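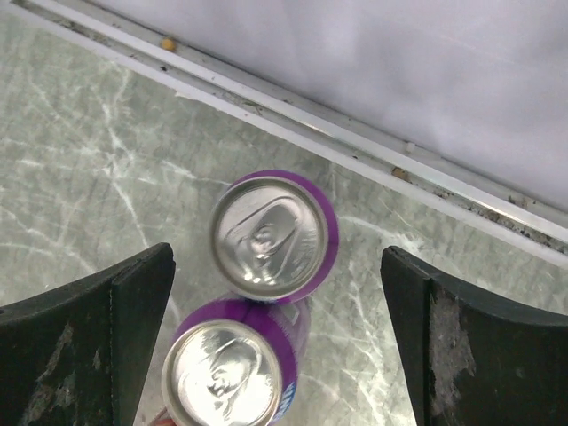

Why Does Soda Fizz?

Hi again, Nurier Kids readers! Last month I asked what you wanted to know, and 159 of you wrote in. Loads of you asked about bubbles, so bubbles it is.

Let's start with a gas called carbon dioxide. You're breathing some of it out right now. It has no color and you can't see it floating around the room, but you can squeeze it into water if you push hard enough. At a soda factory they chill the drink, pump in the gas under lots of pressure, and close the lid fast. Now the gas is stuck in there, mixed in with the liquid so well that there are hardly any bubbles at all.

Then you come along and lift the tab. Pssssht! That noise is gas rushing out of the little space at the top. The squeeze is gone, and the gas mixed into the drink wants out too.

Where do the bubbles begin?

Bubbles are a bit lazy. They don't like starting from nothing – they'd much sooner grow on a tiny scratch, or a speck of dust, or a bit of fluff left by the dish towel. Next time you have a clear glass of something fizzy, look for a string of bubbles coming up from one spot. There's probably a teeny scratch or speck right at the bottom of that string. (I once watched one for so long that my drink went flat.)
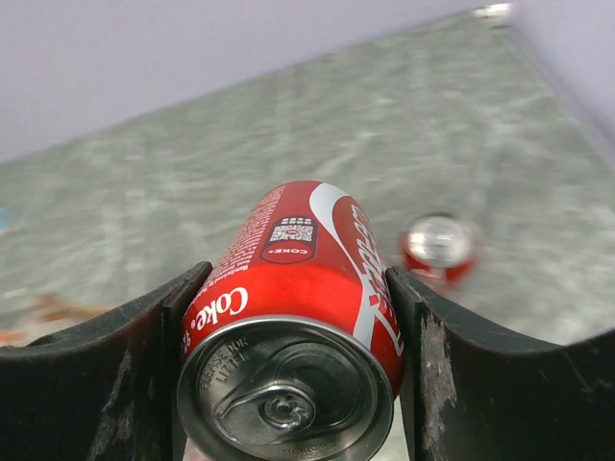
And that brings me to shaking. When you shake a closed can, you mix little pockets of gas from the top all through the drink. Each one is a ready-made place for a bubble to grow. Open it right away and they all swell up together and push the soda out in front of them, usually onto your shirt. Let the can stand for a while and those little pockets float back up to the top, so you stay a lot drier.

Warm soda fizzes over more easily than cold soda, too. Cold liquid is better at holding on to gas. I learned this on a July afternoon by Lake Horov, when the cooler had been sitting in the sun and I was wearing my best white shorts.

Try it: dancing raisins

You need a clear glass, some fresh fizzy water and 2 raisins. Fill the glass most of the way and drop the raisins in. They sink at first, but all those wrinkles are perfect bubble spots. Bubbles stick to them like tiny life jackets and up they go! At the top the bubbles pop, and down go the raisins again. Try a grape next and see if it dances. Mine just sat there looking grumpy.

Next month: why onions make you cry.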